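# Plamden 2-quart saucepan, six months of weeknight pasta sauce

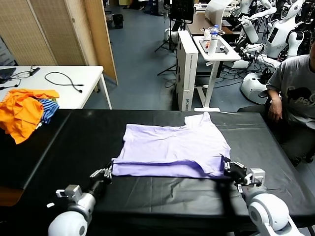

*Lavender T-shirt on the black sheet, bottom hem turned up.*

I bought the Plamden in Drenport for 99 dollars to replace an aluminum pan with a loose handle. It has a steel body, a bonded base and a glass lid with one vent. Nearly all of its use has been tomato sauce, with rice on the side burner.

**Heat.** Onions color evenly up to the wall on a medium gas flame. On the smallest burner there is a cooler ring at the outside, so I stir more often. Milk scorched once, on high, my fault.

**Simmering.** A full can of tomatoes plus half a can of water reduces in 20 minutes with the lid off. With the lid on, the vent spits if the sauce is above the second rivet. Keep it lower or tilt the lid.

**Handle.** Stays cool enough to hold bare for a normal sauce. After a long stock it needs a cloth. The angle is steep, and the pan will not sit level in my lower oven rack with another dish beside it.

**Pouring.** The rim is rolled but drips on the left side when the pan is more than half full. The Drindine I used before this poured cleaner and heated worse.

**Cleaning.** Burnt tomato came off with baking soda and a soak. The inside has rainbow marks that vinegar removes. Grease collects under the rivets and wants a brush.

Reinhold Kettler recommended the Domínguez pan to me, which costs 151 and has a heavier lid. I have cooked on his. The sauce was the same.

Four out of five. One point off for the drip.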